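Shared Fridge and Common Room Storage: Project Report

Prepared by Colette Hamel, Kuo-hua Yen and Jui-lin Hsueh
Supervisor: Kevin Cullinane

1. Background

Our project looked at how a small shared living space stores food and household items, and whether a few low-cost changes would make it easier to use. The space belongs to Flandley, a student residence with 27 people on our floor. Most residents keep dry food in their own rooms, but chilled food goes into one mini refrigerator. The rest of the common room is used for sitting, eating and leaving things that have no other home.

We chose this topic in February after a floor meeting where the fridge came up more than anything else. The usual complaints were forgotten leftovers, drinks taking over the shelves and never being able to find the lid of anything.

2. Method

We interviewed nine residents using the same short set of questions. Hui-mei Lu helped with the interviews and typed up the answers. We asked what people stored, how long they left it and what annoyed them. We then spent an afternoon in the room going over the fridge, the tables and the floor area, and sketched a plan of each.

Food was sorted under three headings: drinks, open food and sealed food. Household items were sorted by whether they were used daily, weekly or hardly ever. We did not throw out anything that belonged to someone else. Items with no name on them were left where they were and listed on a sheet by the door.

3. The space

The fridge is raised on a stack of bricks, so the shelves are easier to reach than they would be at floor level. It has a glass shelf, a clear drawer at the bottom and bins in the door. The larger table is the main work surface, with a smaller side table next to it, and there is a sofa along one side of the room.

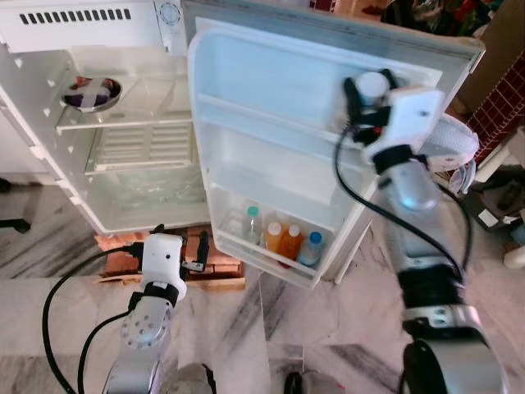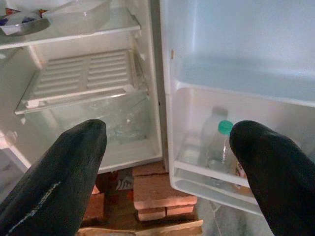
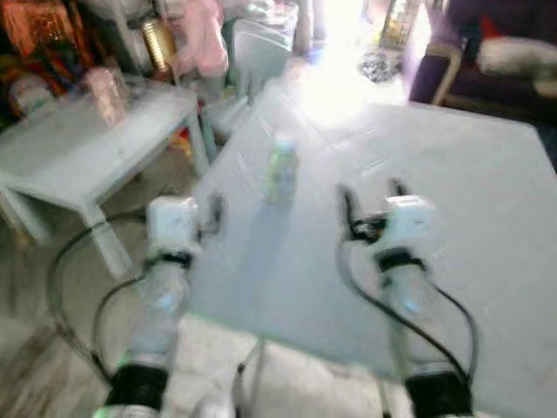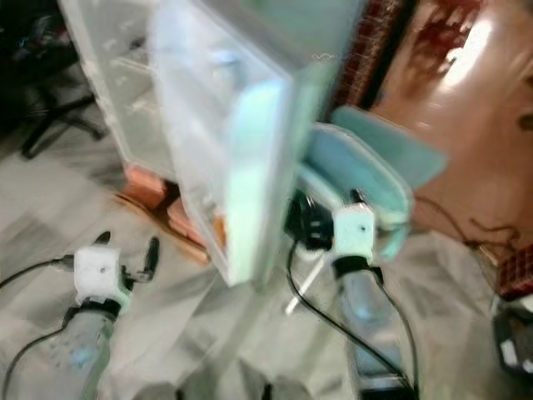
4. Findings

Drinks were the easiest group to deal with. Everyone we interviewed already looked for them in the door, and bottles standing in a row can be checked without moving anything. We recommend keeping the lower door bin for bottles only.

Open food was harder. Six of the nine residents said they had put a bowl or dish in the fridge without a cover at least once in the past month. Metal dishes were a particular problem because the contents can't be seen from the side, so people tended to leave them alone. Clear containers with a flat top were preferred, but the main shelf doesn't have much height to spare and stacking only works with shallow ones.

The drawer was the least used part. Several people said they thought it was for vegetables only, and none of them bought many vegetables. We suggest using it for small sealed items such as cheese and yogurt.

Outside the fridge, the main issue was fabric. Blankets and clothes get put down in the common room and stay there – usually because the owner means to come back for them. A lidded basket would hold most of it. We compared a Wedura basket with a plain Motolari tub and preferred the basket for its handles, although the tub was cheaper.

5. Recommendations

– Bottles in the lower door bin, nothing else.
– Clear, shallow containers on the main shelf, with a name and a date.
– Drawer for small sealed items.
– One basket for blankets and clothes, emptied every second week.
– Large table cleared by 9 in the evening.

6. Limits of the project

Nine interviews is a small share of the floor, and the people who agreed to talk to us were probably the ones who cared most. We also had only five weeks, so we can't say whether the labels will still be in use by the end of term. Kevin suggested repeating the interviews after the break with residents who didn't take part the first time, and Jui-lin has kept the question sheet for that purpose.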